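4. Showing the parcel bench to visitors

Lovely as it is to have people in, please read this through before the open day doors are unlocked.

1. Welcome your group and ask them to stand well back from the arm.
2. Put one soft white bag within the hand's reach, and take your time over it.

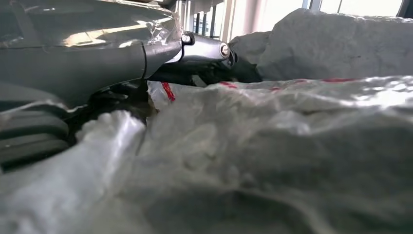 3. Press Start on the Cedness panel and let the arm settle before you begin talking.

Note: bags go with the waybill face up - the label on the black housing says so in Chinese, and guests do like having it read out.
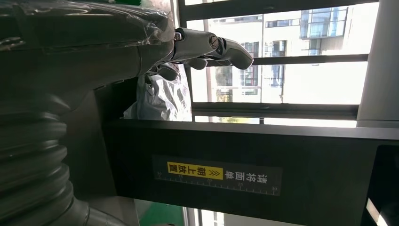

4. When questions are done, press Park and wait for the tone.

Caution: never reach in while the arm is live. If in doubt, fetch Tayla Mahuika.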